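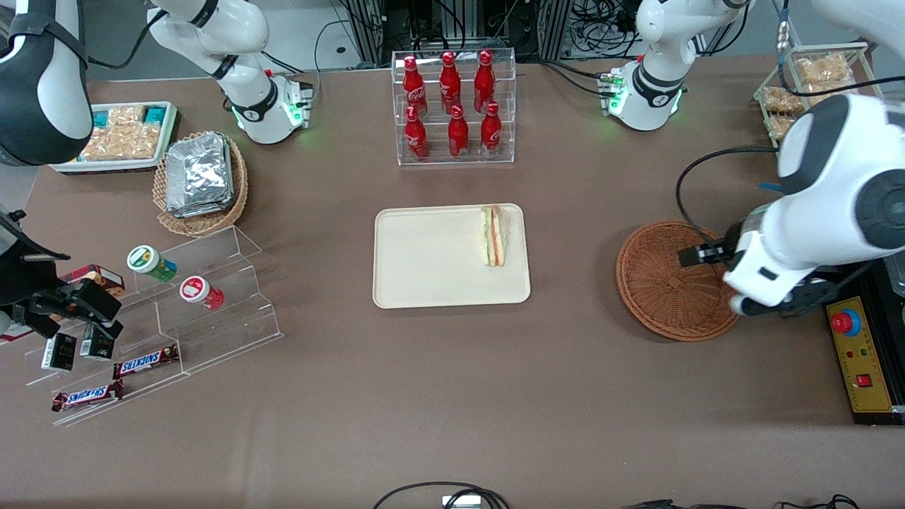
Seite drucken | Artikel per E-Mail versenden

Zu Besuch bei Wovholm: Snacks vom Roboter

Kandden will seinen zweiarmigen Kommissionierer an Kantinen und Kioske vermieten, 800 Euro im Monat, Wartung inklusive. Troels Ladefoged führte uns am Vormittag durch die Halle und sprach viel von Entlastung. Ich hätte lieber Ausfallzeiten gehört. Sandwich, Getränk, Riegel aufs Tablett, dazu Körbe für den Rest – so weit die Idee.

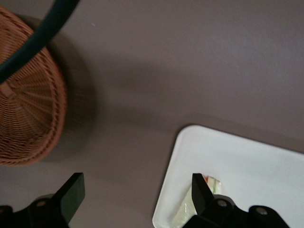 Auf die Frage nach zerdrückten Broten verwies Ladefoged auf 300 interne Testläufe. Ein Protokoll bekamen wir nicht zu sehen. Kalkidan Belay vom Vertrieb nannte später etwa 159 Euro pro Stunde für Anpassungen, etwa wenn das Sortiment wechselt. In unserer Kantine wechselt es ständig.

Ein Angebot soll im Oktober kommen. Bis dahin bleibe ich bei der Theke mit Bedienung.

Drucken | E-Mail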